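시연 수집 (로봇 학습)

시연 수집은 로봇에게 어떤 동작을 가르치려고 사람이 직접 그 동작을 해 보이면서 기록을 쌓는 일을 말합니다. 영어권에서는 데몬스트레이션 컬렉션이라고 하고, 우리끼리는 그냥 "데모 딴다"고 해요. 이 항목은 제가 양팔 로봇 쪽에서 일하면서 쓴 글이라 양팔 이야기가 많습니다. 한 팔짜리나 이동 로봇 쪽은 다른 분이 보태 주시면 좋겠어요!

목차
1. 개요
2. 이름과 범위
3. 수집 방식
4. 에피소드의 구성
5. 양팔 작업
6. 기록되는 신호
7. 좋은 시연과 나쁜 시연
8. 실패 기록의 처리
9. 드렐루리츠 컵 세트
10. 조종자
11. 자주 나오는 오해
12. 같이 보기

1. 개요

모방 학습이라는 방법이 있습니다. 로봇이 본 것(카메라 영상)과 그때 팔이 움직인 값(관절 각도, 그리퍼 벌림)을 짝지어 잔뜩 모은 다음, 신경망이 그 짝을 흉내 내게 만드는 거죠. 그러려면 흉내 낼 거리가 있어야 하고, 그걸 만드는 과정이 시연 수집입니다. 말로 하면 간단한데 막상 해 보면 하루 종일 컵을 집었다 놨다 하는 일이에요. 저는 이 일을 꽤 좋아합니다. 손이 바쁘고 머리는 반쯤 비어 있는데, 가끔 "어, 방금 내가 왜 이렇게 잡았지?" 하고 스스로에게 놀라는 순간이 있거든요.

강화 학습과 자주 비교됩니다. 강화 학습은 로봇이 시행착오를 하면서 보상을 받아 배우고, 시연 쪽은 사람이 이미 할 줄 아는 걸 베낍니다. 요즘은 둘을 섞어 쓰는 곳도 많아서, 시연으로 대충 모양을 잡아 놓고 나머지를 강화 학습으로 다듬기도 합니다.

2. 이름과 범위

말이 좀 어지럽습니다. 시연, 데모, 궤적, 에피소드, 롤아웃이 다 비슷한 자리에서 쓰여요. 이 글에서는 이렇게 쓰겠습니다. 사람이 시작부터 끝까지 한 번 해 보인 것이 시연이고, 그걸 파일로 저장한 단위가 에피소드입니다. 궤적은 그 안에 든 관절값의 줄이고요. 롤아웃은 학습이 끝난 로봇이 혼자 해 보는 것이라 시연이 아닙니다. (회의 때 롤아웃을 데모라고 부르는 사람이 꼭 있습니다. 외부 손님 앞에서 보여 주는 것도 데모라고 하니까 이해는 가요.)

사람 손만 찍은 영상도 시연으로 칠 것인가는 의견이 갈립니다. 저는 넓은 의미에서는 친다고 보는 편이고, 다만 로봇의 관절값이 없어서 쓰는 방법이 많이 달라진다는 점만 적어 둡니다.

3. 수집 방식

크게 세 갈래입니다.

직접 교시. 팔을 사람이 손으로 잡고 끌고 다닙니다. 배우기가 제일 쉬워서 처음 온 분도 금방 합니다. 단점은 사람 손과 팔뚝이 카메라에 계속 찍힌다는 것, 그리고 양팔을 혼자 끌기가 꽤 고되다는 것이에요.

원격 조종. 조종 장치를 따로 두고 로봇이 그걸 따라 움직이게 합니다. 로봇 팔과 생김새가 같은 작은 팔을 쓰기도 하고, 가상현실용 손잡이를 쓰기도 하고, 3차원 마우스를 쓰기도 합니다. 저는 작은 팔 쪽을 선호합니다. 팔꿈치가 어디로 갈지 손으로 느껴지니까요. 손잡이 쪽은 손끝 위치만 주고 나머지 관절은 계산에 맡기는 경우가 많아서, 가끔 팔꿈치가 상상도 못 한 방향으로 나가 버립니다.

휴대형 그리퍼. 로봇 없이 사람이 그리퍼 모양 도구를 들고 작업하고, 도구에 달린 카메라와 센서로 움직임을 되살립니다. 장소를 바꿔 가며 모으기 좋아요. 대신 로봇 팔이 닿지 못하는 자세로 해 버린 시연이 섞이는 수가 있어서 나중에 걸러야 합니다.

4. 에피소드의 구성

에피소드 하나는 대체로 초기 배치, 시작 신호, 동작, 종료 신호, 판정 순서로 흘러갑니다. 초기 배치가 은근히 중요합니다. 물건을 늘 같은 자리에 두면 로봇은 물건을 보지 않고 자리를 외워 버려요. 그래서 배치표를 만들어 두고 위치와 방향을 바꿔 가며 놓는데, 사람이 "무작위로" 놓으라고 하면 전혀 무작위가 안 됩니다. 저만 해도 자꾸 오른쪽 앞에 놓더라고요. 오른손잡이라 그런가 봐요.

시작과 종료는 발판으로 찍는 곳이 많습니다. 양손이 다 조종 장치에 가 있으니 남는 게 발밖에 없죠. 종료를 늦게 밟으면 끝에 가만히 있는 구간이 길게 붙는데, 이걸 그대로 학습시키면 로봇이 도중에 멍하니 멈추는 버릇이 생기기도 합니다. 잘라 내면 되긴 하지만 어디까지가 "다 했다"인지 정하는 게 또 일이에요.

5. 양팔 작업

팔이 둘이면 할 수 있는 게 확 늘어납니다. 뚜껑 열기, 천 펴기, 큰 상자 들기, 그리고 한 팔에서 다른 팔로 넘겨주기. 넘겨주기(핸드오버)는 교과서 같은 과제라 새 장비가 들어오면 꼭 한 번은 시켜 봅니다.

넘겨주기에서 제일 까다로운 건 두 그리퍼가 같은 물건을 동시에 쥐고 있는 구간입니다. 로봇 두 팔이 물건 하나로 이어져 버리니까, 한쪽이 조금만 밀어도 다른 쪽이 그 힘을 고스란히 받습니다. 딱딱한 물건이면 팔이 서로 버티다가 보호 정지가 걸리고, 무른 컵이면 컵이 찌그러져요. 그래서 조종할 때는 받는 쪽이 다가가고 주는 쪽은 가만히 있는 식으로 역할을 나눠 두는 게 편합니다. 둘 다 다가가면 꼭 어긋납니다.

양쪽 손끝이 서로 다른 종류인 조합도 씁니다. 한쪽은 평행한 손가락 두 개로 집고 다른 쪽은 마디가 있는 손가락으로 감싸는 식이에요. 같은 컵이라도 어느 쪽이 먼저 쥐느냐에 따라 나머지 손이 파고들 자리가 달라져서, 시연할 때 순서를 미리 정해 둬야 합니다. 늘어진 케이블도 신경 쓸 거리입니다. 손목을 크게 돌리는 시연을 여러 번 하다 보면 케이블 고리가 어디에 걸릴지 몸이 먼저 알게 되더라고요.

그림자 얘기도 여기 적어 둘게요. 위에서 조명을 주면 흰 상판에 팔 그림자가 길게 깔리는데, 카메라로 배우는 모델은 이것도 다 봅니다. 조명을 한 가지로만 두고 모으면 다른 방에 가져갔을 때 성능이 뚝 떨어지는 일이 있어서, 저희는 수집 중간에 조명 각도를 일부러 바꿉니다. 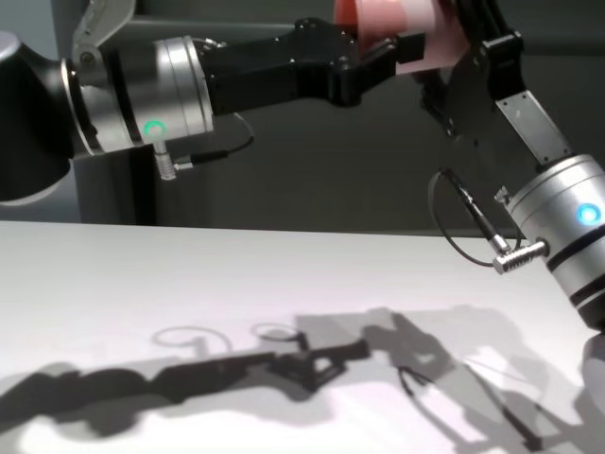
6. 기록되는 신호

보통은 다음과 같은 것들이 한 파일에 들어갑니다.

카메라 영상. 고정 카메라, 손목 카메라, 몸에 단 카메라 등 시점이 여럿일수록 좋지만 그만큼 용량이 늘어요.
관절 각도와 속도. 팔마다 따로 적습니다.
그리퍼 상태. 벌림 값이 연속인 것도 있고 열림과 닫힘 두 값만 있는 것도 있습니다.
조종 명령. 실제로 팔이 간 값과 별도로, 사람이 시킨 값을 따로 남깁니다. 둘의 차이가 곧 힘에 대한 단서가 되거든요.
메모. 과제 이름, 조종자 기호, 배치 번호, 판정.

시간 맞추기가 골칫거리입니다. 카메라와 팔이 각자 다른 박자로 값을 내보내니까 나중에 한 시계로 맞춰야 하는데, 영상이 관절값보다 조금 늦게 들어오는 경우가 흔합니다. 이걸 모르고 학습시키면 로봇이 한 박자 늦게 손을 오므려요. 저도 예전에 이것 때문에 며칠을 날렸습니다. 모델 탓, 학습률 탓을 다 하고 나서야 시계를 들여다봤죠.

7. 좋은 시연과 나쁜 시연

느리고 매끈한 시연이 좋다고들 하는데 저는 반쯤만 동의합니다. 너무 느리면 거의 안 움직이는 순간이 많아져서 모델이 배울 게 적어져요. 그렇다고 너무 빠르면 카메라에 번지고요. 말하듯이 자연스러운 속도가 제일 낫더라, 정도로 해 두겠습니다.

일관성도 비슷합니다. 같은 상황에서 어떤 때는 왼쪽으로 돌아가고 어떤 때는 오른쪽으로 돌아가면, 단순한 모델은 그 평균인 한가운데로 가다가 장애물을 들이받습니다. 요즘 쓰는 확산 계열 모델은 여러 갈래를 훨씬 잘 다루지만, 그래도 갈래가 쓸데없이 많을 필요는 없죠. 반대로 초기 배치는 다양할수록 좋습니다. 물건은 제각각, 손버릇은 한결같이. 저희 작업대 옆에 이렇게 써 붙여 놨습니다.

8. 실패 기록의 처리

떨어뜨린 시연을 버릴지 말지는 팀마다 다릅니다. 저희는 버리지 않고 실패 표시를 달아 따로 둡니다. 그중에서도 한 번 미끄러졌다가 다시 잡아서 끝낸 것은 보물이에요! 로봇이 혼자 움직일 때는 반드시 조금씩 어긋나는데, 성공만 본 모델은 어긋난 뒤에 뭘 해야 할지 본 적이 없거든요. 그래서 일부러 살짝 빗나가게 시작해서 바로잡는 "복구 시연"을 따로 모으기도 합니다.

비슷한 생각으로, 학습된 로봇을 돌리다가 잘못될 것 같을 때 사람이 끼어들어 이어받는 방식도 있습니다. 끼어든 부분만 모아 다시 학습시키는 거예요. 처음부터 끝까지 새로 따는 것보다 효율이 좋다는 게 제 체감인데, 끼어드는 순간을 잡으려면 계속 긴장하고 있어야 해서 피로도는 훨씬 높습니다.

9. 드렐루리츠 컵 세트

제가 참여한 세트라 따로 칸을 냈습니다. 드렐루리츠(Drelluritz)는 양팔로 컵을 다루는 시연만 모은 묶음이고, 2025년 11월 22일에 나온 판을 기준으로 에피소드가 2,077개입니다. 그중 성공 표시가 붙은 것이 1,320개예요. 나머지는 실패이거나 판정을 미룬 것들입니다. 과제는 12가지로 나뉘는데 넘겨주기가 제일 앞 번호이고, 겹친 컵 빼내기가 제일 악명 높습니다.

파일 형식은 닌달리어(Nindalier)라는 기록 도구의 것을 그대로 씁니다. 발판 신호와 조종 명령이 같은 줄에 남아서 나중에 자르기 편해요. 판정 화면은 디닉스(Dinix)를 붙여 쓰는데, 영상을 빨리 감으면서 단축키로 성공과 실패를 찍는 단순한 도구입니다. 예쁘진 않습니다.

배치표는 노에미 페리(Noemi Ferri)가 짰습니다. 컵의 위치와 방향을 섞은 배치 300가지를 번호로 만들어 두고 순서대로 소화하는 방식인데, 처음에는 다들 귀찮아했지만 이걸 쓰고 나서 한쪽 구석에서만 실패하던 현상이 눈에 띄게 줄었어요. 페리는 뒤집힌 컵도 넣자고 했고 저는 반대했는데, 지금은 제가 틀렸다고 생각합니다.

10. 조종자

사람마다 시연에 티가 납니다. 영상만 보고도 누가 땄는지 맞힐 수 있을 정도예요. 어떤 사람은 잡기 전에 꼭 한 번 멈칫하고, 어떤 사람은 손목부터 돌리고 들어갑니다. 한 사람이 다 모으면 일관성은 좋지만 그 사람의 버릇까지 통째로 배워 버리니까, 저희는 둘 이상이 번갈아 하는 것을 기본으로 삼습니다.

쉬는 시간은 꼭 정해 두세요. 피곤해지면 시연 끝부분이 거칠어지고, 본인은 그걸 잘 모릅니다. 새로 온 조종자의 첫 묶음은 연습으로 치고 학습에서 빼는 곳이 많습니다. 레잉(Laing) 작업대처럼 조종석이 로봇 옆에 나란히 붙은 배치에서는 자기 눈으로 물건을 볼 수 있는데, 이게 편하긴 해도 함정이 있어요. 카메라에 안 보이는 걸 사람만 보고 움직이면 모델은 그 이유를 알 길이 없습니다. 그래서 카메라 화면만 보고 조종하게 하는 팀도 있고요. 저는 해 보고 하루 만에 멀미가 나서 포기했습니다.

11. 자주 나오는 오해

"많이만 모으면 된다." 같은 배치로 많이 모으는 것보다 다양한 배치로 적게 모은 쪽이 나았던 경우를 여러 번 봤습니다.

"시연대로만 움직인다." 학습한 모델은 녹화 재생기와 다릅니다. 처음 보는 위치에서도 어느 정도는 맞춰 가고, 또 아무도 가르치지 않은 이상한 동작을 하기도 합니다.

"시뮬레이션이면 공짜다." 장면을 만들고 마찰값을 맞추는 데 드는 품이 있습니다. 무른 컵이 눌리는 느낌은 특히 맞추기 어려워요.

12. 같이 보기

모방 학습
행동 복제
원격 조종
양팔 조작
데이터 증강
핸드오버 (로봇)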